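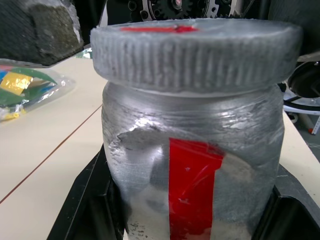 Silvery jar, lid on.

December, late, kitchen table

Went to the Zarkov show after all, on the last afternoon, having told everyone I wouldn't. The wall text at the Clendia says he "broke painting open." It says this in the first room, in large letters, before you have seen a single painting, so I went in already arguing.

The early landscapes are fine. Brown fields, low sky, a farmhouse he clearly got bored with halfway down. I liked them more than I expected and would have been happy with another dozen. Then you turn the corner and it's the gray period, which the catalog treats like the second coming. Eleven years of gray rectangles with a line through them. I sat on the bench in front of the biggest one for a good while and tried to feel the "silence under pressure" the label promised me. What I felt was my left shoe.

I don't think he was a fraud. The small one near the fire door has a strip of greenish paint along the bottom that must have taken him weeks, and the edge where it meets the gray is lovely, soft without being fuzzy. But I can't get from there to the claim that everyone after him was working in his shadow. Who says? The essay cites Tse, and Tse's book, which I own, cites an older catalog from the Clendia. So the museum is quoting itself by way of Tse – good work if you can get it.

Also the numbers. The leaflet says he left 3088 works. The catalog says 2941. Neither says what counts as a work. If a napkin with a line on it is a work then I have left a few myself.

The Stinditel room was closed for rehanging, and that was the part I wanted. Typical.

Catalog was 50 dollars and I bought it, after all that. 500 pages, and the green strip is printed so dark you can't see it. I may write to them about it, though I said the same about the last one and never did.

Feet sore. Soup from the freezer, then the Tse book again, chapter four, with a pencil.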